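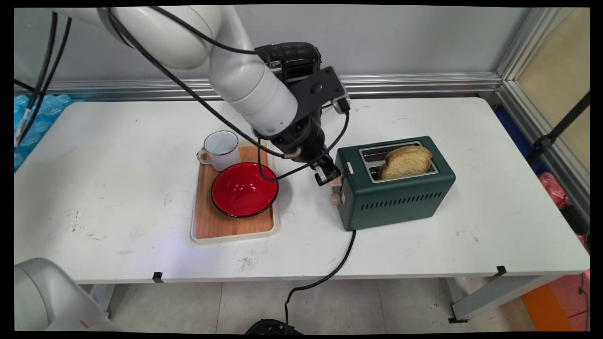

Kusimeo kitchen trials group
Minutes, April, 3 pm, Galindo room

1. Minutes of the last meeting agreed.

2. Toast task. The Zindari team reported 300 runs against a target of 500. Lifting slices out of the slots is still the weak point. Members felt the arm was not ready for a staffed kitchen. Trials to continue.

3. Washing up. Mugs fair, bowls poor. Wavar to quote for softer finger pads.

4. Costs. Spend to date £2,504. Noted.

5. Shop floor. Request to try shelf filling put off until the toast runs are finished.

6. Any other business. More bread to be ordered.

Meeting closed at 4.10 pm.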